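Room 319, more or less finished

Posted 2023-06-24 in Rooms and Projects

Okay, so a bunch of you have been asking how the room came out, and I keep saying I'll put something up and then not putting anything up. Sorry! Here's the page at last. I got carried away with the writing part, so if you only want to look, scroll all the way down, I won't be offended.

For anyone who wandered in from somewhere else: 319 is the room on the third floor of the Atunmont building in Zorville that a few of us share for work. It's me, Yuxi Qian, Reshma Molefe, Ignacio Obi, and Zoltán Kovács when he's in town. We took it over last September. It had been an accounting office, then a storage room for somebody's trade show banners, and when we got the key it smelled like carpet glue and had one outlet that worked. I loved it immediately. Reshma did not.

I'm going to go through it in the order we did things, which was a terrible order, so please don't copy it.

The floor

We pulled up the carpet first. Under it was more carpet. Under that was a kind of gray sheet flooring that was in pretty decent shape once we got the glue off, and getting the glue off took most of two weekends and all of my patience. Zoltán swore by a long-handled scraper he'd brought from home, and I swore by hot water and a plastic putty knife, and we each worked our own half of the room so we could prove a point. I think the halves look the same. He thinks his is smoother. If you visit, he'll ask you to take your shoes off and compare.

One thing I'd do differently: we moved the furniture in the day after we finished, and the floor needed another pass with clean water. There was a film on it for months, the kind where you can see every footprint. Just mop it twice. Three times if you're barefoot people.

The walls

White. I know, I know. I had a whole plan with a deep green on the window side and I taped up paint cards and lived with them for a while, and every single person who walked in said "oh, are you going dark?" in the voice you'd use for a haircut. So, white. It's a warm white and it does look good in the late afternoon, when the sun gets around the building across the street. In the morning it looks like a dentist's office. We're working on that (plants, mostly, plus a lamp I found at the Coetzee surplus store with a shade that needed a good wash).

Filling the holes took longer than painting. Whoever had the room before us hung an enormous number of things with an enormous number of anchors, and then took the things down and left the anchors. I pulled the ones that would come and tapped the rest in below the surface and filled over them. There are a couple behind the door where I lost interest. You can feel them if you run your hand along there. Please don't.

The tables

I wanted dark tops and I got dark tops! They're brown, a proper dark brown, and they hide coffee rings like a dream. They do not hide dust. Ignacio keeps a cloth in his bag now and does a slow lap before anybody comes over, and I've decided to think of that as one of the features of the room.

We argued over the depth. The ones I'd first picked were 32 inches deep and Yuxi measured the door and the hall and the turn by the stairwell, and drew it all out on the back of a pizza box, and told me they'd go in if we took the legs off. They went in. The legs went back on with one bolt left over, which is in the jar on the windowsill with all the other left over bolts. Nothing has wobbled so far.

If you're setting up a shared room, spend your money on tables before chairs. People will sit on anything for an hour, but if there's no place to spread out, everybody ends up standing in the middle holding stuff. We were those people all through the fall. I ate a lot of lunches off a paint can.

The lights

The ceiling lights came with the place and they're bright. Very bright. For close-up work it's great, you can find a dropped screw from across the room. For anything involving a shiny surface it's a whole other story, and I'll get to that in the part where I complain.

We did swap the switch, which used to be behind where the tall cabinet wanted to go. The building sent an electrician, Lerato Moodley, who did it in less time than it took me to find the breaker panel, and who also pointed out that our one working outlet was sharing a circuit with the hallway vending machine. That explained so much. If you ever heard me yelling about my laptop charger last fall, well, it was the vending machine. We now have outlets on three walls and I feel like royalty.

The cabinet

Gray, metal, heavy, came from down the hall with a note on it that said FREE and then, smaller, PLEASE. The doors stuck. I sanded the edges and rubbed a candle stub along the runners and they don't stick anymore, though they do make a noise like a goose. Inside it's cables on top, tape and glue and small boxes in the middle, and at the bottom a shelf that everyone calls "mine" and means their own. I bought some bins to fix that. The bins are now also on the bottom shelf, full of things.

The label maker lives on the inside of the left door on a hook. It has to go back on the hook. That's the only rule in the room that I've ever raised my voice about.

The board

And now the thing I really wanted to write about, and the one thing in there I'd buy again tomorrow.

We'd been writing on big sheets of paper taped to the wall. It was fine, it was kind of charming, but the tape took the new paint with it (of course it did) and the sheets piled up, and you'd go hunting for the one with the phone number on it. Reshma wanted a regular white enamel board. I'd had one at my last job that went pink and cloudy after a year, with the ghost of some old org chart that never came off, and I wasn't going through that again. So I held out for glass.

The one we got is the Vallodby, the large one, with the thin black frame. It was 295 dollars, marked down for a scratch on the back that faces the wall, and I would have paid it for the look on Yuxi's face alone. Getting it up the stairs was awful. Glass is so heavy! Zoltán took the bottom and I took the top and Ignacio walked ahead of us opening doors and saying "careful" every four seconds, which was maybe the least careful-making thing anyone could have done.

Hanging it: find the studs, then find them again. We used the bracket rail that came in the box and it took two tries to get it level, and my holes from the first try are hidden by the board itself, so as far as I'm concerned they don't exist. Leave yourself room along the top, too. We clip things up there and I hadn't planned for it at all.

What's good about it: it wipes clean. I mean really clean, with a dry cloth, even stuff that's been up for a month. Green marker is the worst of the colors and even that goes with a little water. You can write small on it and still read it.

What's less good: magnets. Regular fridge magnets slide right down glass boards like they've had a long day. You need the strong ones, and I didn't know that, and I spent an evening watching the lunch menu creep toward the floor. The round ones I ordered after that hold fine through a sheet of paper or several. Your fingernails will hate you when you go to take them off, so sort of roll them toward you instead of pulling.

The other less good thing is the glare (see, I told you I'd complain). Glass is glass, and with our ceiling lights there's always a bright streak on it somewhere. From my end of the table it sits right over whatever I'm trying to read, and if I move my chair the streak moves with me. Reshma says I should just stand up and walk over. Reshma is probably right.

And then there's the paper question. I had this dream of a completely clean board, just writing, nothing stuck on it. That lasted until somebody needed to put up a printout where everyone could find it, and the printouts that end up on a board have usually been in a bag first. Or a back pocket. I used to take them down and flatten them under a book and put them back up, and at some point I stopped. A wrinkled sheet under a magnet is what a working board looks like, I guess. I'm at peace with it. Mostly.

So that's where we are now, with the tables in and the board up and people in there most days getting on with things.
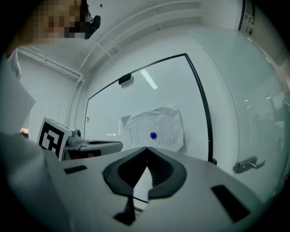

I still want a shelf under the windows, and a coat rack that isn't the back of my chair, and Ignacio is lobbying hard for a rug, which after everything we went through with that floor I'm finding it difficult to discuss calmly. If you've hung one of these glass boards and found a fix for the glare, please leave me a comment! Somebody suggested tilting the top out a little from the wall and I'd love to hear from anyone who's tried it before I get the drill out again.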